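Jokard capture tooling – progress report to Brerilus
January 11, 2024

Hello again, and thanks for the patience with my last note, which I wrote on a train and which had the wrong spreadsheet attached. The right one is in the shared folder now, under the same name with "fixed" stuck on the end. Sorry, I know you hate that.

Short version: the pose tracking software is in good shape, the sync tool is in okay shape, and the review viewer is behind. Money is on plan. I need one decision from you and it's down near the end.

Tracking first, as that's where most of the grant went. When we talked in June the tracker would run happily for a while and then jump sideways the moment somebody swung the gripper past a bare wall. The old code trusted the camera far too much when there was hardly anything to hold on to. We've rewritten that part so it leans harder on the motion sensor whenever the picture gets thin, and then eases back over to the camera once it has proper corners and edges again. The easing was the hard bit! Our first try snapped back in one step and you could see the path twitch on every single turn.

I reran the whole back catalog through the new version, all 1300 recordings, and the number that had to be thrown out for bad tracking dropped to 20. I went through those one by one. Most are fast turns very close to a big pale surface, so the camera loses the room for a moment and the motion sensor has to carry it alone for longer than it should. A few are plain bad calibration files, which is our own fault and easy to fix. I've written up each one in the tracker notes in case Tuominen wants to argue with me about the thresholds again (they will, and they're usually right).

The wide lens is still a mixed blessing. We get a lot of ceiling and far wall in the view, and straight lights and beams are lovely for the tracker. But people walk about in the background all day, and the software has to learn to ignore them. We now drop any point that moves in a way the rest of the room doesn't agree with. It costs a little speed and I think it's worth every bit of it.

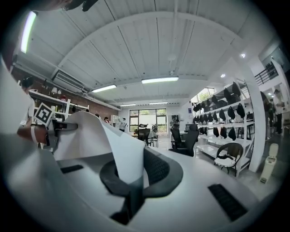 Same room for both, lights and ceiling beams well in view.

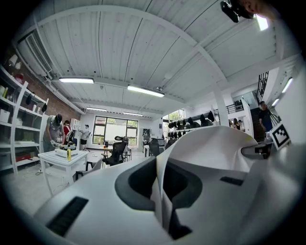
On to Terier, the sync tool. Its whole job is to line up the streams from a session so that a moment on one device is the same moment on all the others. Sounds dull, and it mostly is, but everything after it falls over if it's wrong. The clocks drift apart slowly over a long session, and our old fix was to line everything up at the start and hope. Terier now checks the offset all the way along and bends the timeline to match. We tested it on sessions 360 seconds long and up, and the worst gap it left was 2 milliseconds, well inside what the planning people asked for.

What it can't do yet is cope with a device that drops out and comes back. At the moment it gives up and flags the session, and then I sit there and join the pieces by hand with a cup of tea going cold. I have a branch that handles the simple version, one drop and one return, and it passes its tests. Two drops in the same session and it gets muddled about which piece goes where. I'd like to finish that before anyone outside our group uses it.

Marker detection got some love too. The square markers are read at steep angles much more reliably than they were, mainly thanks to a better way of straightening out the patch before we try to read the pattern. Glare is still a pain. When a bright light lands on the print, half the blocks wash out and the reader either guesses or goes quiet. I've made it go quiet, always. A missing reading gets filled in from its neighbors, but a wrong one used to throw the gripper pose off for a good stretch afterward, and it took me an embarrassing number of evenings to work out that was the cause.

Now the bad news, the viewer. The plan said we'd have a browser page where a reviewer could scrub through a session, see the path drawn next to the video, and mark it good or bad. We have the scrubbing and the path. The marking works only on my machine, and saving is slow enough that I wouldn't wish it on anybody. I underestimated this one. I kept pulling time off it to chase the tracking jumps, and I'd do the same again, but I should have told you sooner.

My proposal is to cut the fancy parts (the side by side compare, the heat map, the comment threads) and ship a plain viewer with three buttons: keep, drop, ask. The compare view would be nice one day. I can live without the heat map forever.

A few smaller things, in no order. The install script finally works on a clean machine without me standing next to it. The docs have a real getting started page. Tuominen has been running our nightly build on their own recordings and sending back bug reports, some of them very long and all of them useful. We also moved the config files to one format, which broke everybody's setup for a day and a half, and I've said sorry for that in three separate channels.

Spending: staff time is where we said it would be. Storage is running higher, as we kept both the old and new tracking results for comparison. I'll delete the old set once you've had a look at the numbers, so please say if you want it kept longer.

The decision I need is the viewer. If you're happy with the plain version, I'll start on it right away and put the leftover hours into dropouts in Terier. If you want the full one as written, I can do that too, but the dropout work would have to slide into the next period and I'd need to warn Tuominen. A quick yes or no by email is fine – no need for a call unless you'd like one.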